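Speaker notes: one scheduler, many small skills
Talk for the Ernumbridge controls meet-up, February
Slot is 25 minutes plus questions. Slides 1 to 14, skip 9 if running late.

Slide 1. Title
Say what the talk covers: the software between the camera and the joint commands. Arm hardware is out of scope. We use the Dirotent planner with our own layer on top, called Dong. Dong decides which skill runs next and when to give up on one.

Slide 2. The task board
The Flulliston board is a test object for manipulation software. Push buttons, toggle switches, a rotary knob and patch cables share one top surface, so a single run has to change contact mode several times. Each part has a state we would like to read from the camera and a motion we would like to command. Most of our early bugs came from treating those as one problem.

Slide 3. Frames
All poses are held relative to the board. The board pose is estimated once from the whole top surface, then refined before each skill. Do not let the audience think we track continuously. We tried it, and the estimate jumped when the gripper covered the left half. Now we freeze it on approach and only release it after retreat.

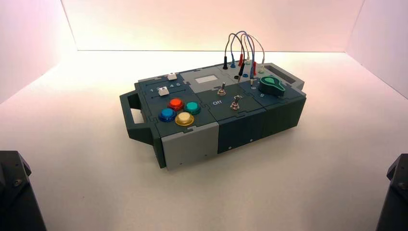

Why not put a marker on it and be done? That was the first comment on the draft of these notes, and it went on to say that a printed tag would give a better pose than anything learned from the panel. The point is fair. A tag on the board would remove most of slide 3.

Reply to give if it comes up again: we did use a tag for the first month. The pose was good and the skills came to depend on it. When the tag was covered, everything stopped. Fitting to the panel edges is less accurate per view, but it degrades slowly, and the planner can be told how bad it is.

Slide 4. Perception output
Each part is reported as a type, a pose, a state and a confidence. State may be "unknown", and the planner must accept that. A toggle seen from directly above its bat is a common case. The word "Off" beside a switch helps a person more than it helps us, as we do not read text at run time.

The detector was trained on 3,000 rendered views and 545 real ones. Adding the real views mattered most for the metal parts, where the highlights in the renders were wrong.

Slide 5. Cables
Patch cables are obstacles first and targets second. They arch well above the panel, so a straight descent to a jack can pass through a loop. Dong keeps a coarse volume over the cable cluster and marks it as closed unless the active skill is a cable skill. Crude, and it costs us some reachable approaches to the knob. Leave the numbers for slide 11.

Slide 6. Skills
A skill is a precondition, a controller and an exit test. Press, flip, turn, pull, insert. Press and flip use a force threshold. Turn uses a torque limit and an angle target. Pull checks the gripper width after the move, to catch a plug that has slipped out of the grasp.

All controllers run at 1,000 Hz. Dong itself ticks far slower and never writes to the joints. It can only start a skill, stop a skill or ask for a retreat.

Slide 7. Giving up
Spend time here. The exit test returns done, not done or cannot tell. The third result used to be mapped to not done, so the arm would press a button it had already pressed. It now triggers a retreat and a new look.

Slides 8 to 10. Trace viewer
Play the recorded trace. Show the timeline with skill starts on the upper row and pose updates on the lower one. Point out the gap during approach, where the pose is frozen. Slide 9 is the log format; skip if short of time.

Slide 11. Results
191 full runs, board placed by hand at a new angle each time. Do not quote a single success rate. Show the table by skill. Insert is the worst row, and most of its failures are pose error at the jack. Turn is second worst, mainly from grasps taken off the knob's centre.

Slide 12. Known faults
Retreat direction is fixed, and should depend on the cable volume. Confidence from the detector is not calibrated across part types. Restarting Dong in the middle of a skill loses the frozen pose.

Slide 13. Next
Move the exit tests into their own process. Replace the closed volume with a fitted curve per cable, if it can be made fast enough.

Slide 14. Questions
Leave the skill table on screen. The log format is in the repository, under docs.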